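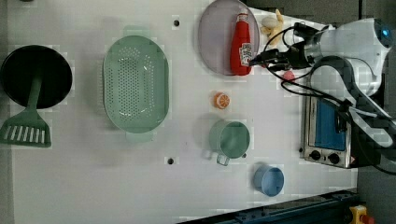

Hello again from the play kitchen end of things! You asked for an update before the October meeting, so I've tried to put down where we've got to with the Gurberg set, what's been spent, and the couple of bits that are still bothering me.

The short version is that we have a full table. When I last wrote we had the pan, the green spatula and a lot of good intentions, and now there's the colander, the plate, the cups, the toaster oven and a decent start on the food. I laid the lot out on the white top one afternoon and it felt like a proper kitchen for the first time (I was quite pleased with myself, I'll admit).

Money next. Of the 400 you gave us for this stage, 97 is still unspent. Most of the rest went on one order from Cistonard, and the postage was more than I'd have liked, but it all came in the one parcel and nothing was missing. The toaster oven was the biggest single item. I did go back and forth over it, because a plain hob would have been cheaper, but it has a door and knobs and the groups we lend to always ask for things with knobs.
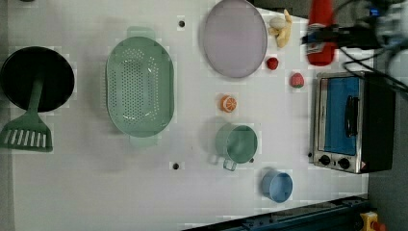 The colander is the thing I'd most like to talk to you about. It's big! I ordered from the measurements on the Atetura page and still managed to picture something half the size. It takes up a good bit of the table next to the pan, and once the plate is out as well you have to think about where everything else is going. I've decided to keep it. Washing pretend vegetables is a job that two children can do together, and a tiny colander would only have been fought over. If you feel strongly the other way, tell me and I'll ask about swapping it for the smaller one.

I've also settled on how the set goes out on loan. Pan and utensils travel in one box, food in another, and there's a card in each lid saying what belongs there. The old Tô set came back to us in such a muddle every time that I was spending whole evenings sorting it, so I'm being firmer this time round. The cards are handwritten for now. I'd like to get them printed, and that would come out of the 97.
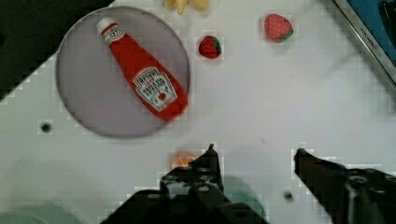

Food has been slower than the hardware, and that's partly my fussiness. I wanted things a small child would know straight away without being told, and some of the cheaper packs are hopeless for that, all odd beige lumps that might be potatoes. So I've been buying in ones and twos. The ketchup is a good example of what I'm after, with the Heinz label and the little tomato on it, because there can't be many families round here who don't have the real one in the cupboard. The strawberries are nice too, and I like that they aren't the same size or quite the same red. I'd be happy to have more fruit along those lines and a bit less bread.

Still to do, then: more vegetables (we're very short, and it makes the colander look a bit daft), a second spatula, and the printed cards. I'd also like a washable cloth to go under everything, as a hard table is noisy once a pan starts getting banged about. I've asked Cistonard about vegetables and they say 2 weeks, though they said that last time as well, so I'm not holding my breath.

I don't need any more money this side of Christmas. What I would like is a yes or no on the colander, and to know whether you want the boxes brought along to the meeting or whether the list will do. They're not heavy but they are awkward on the bus, so a bit of warning would be lovely.

2 comments
Share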